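Etiswood Student Robotics Club
Home Workshop Tips: Setting Up an Arm on a Household Table
Updated 21/04/2021

Members preparing for the Jomdale cube-and-bowl event may practice at home. The following guidance applies to all student teams.

1. Choose the table
Use a heavy table that does not rock. Old wood is acceptable, but the base must stand on a level part of the top. Remove dishes, papers and drinks before power is connected.

2. Place the arm and the bowl
Set the base toward the back of the table and the bowl to one side of it, within reach of the gripper. The front of the table should be kept free for the cube. A bowl with a smooth rim is preferred.
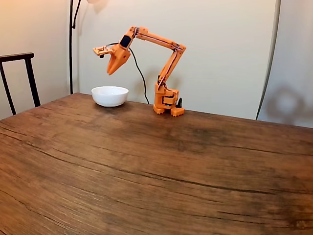
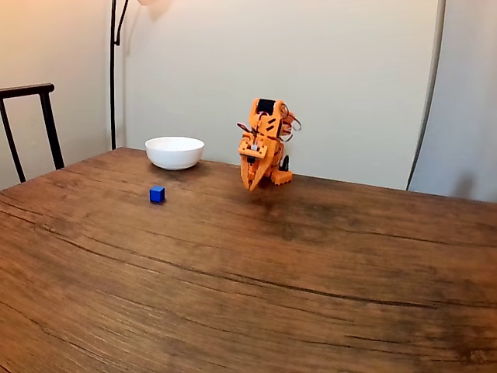
3. Protect the surface
Felt pads may be placed under the base. Teams should wipe the tabletop with a damp cloth after practice and dry it fully.

4. Check cables and screws
Power must be off during this check. Leave enough slack for the arm to turn, and tighten any screw that has worked free.

5. Keep a record
Each team is to log 10 attempts per session on the Kiner sheet. Completed sheets are handed in at the October meeting.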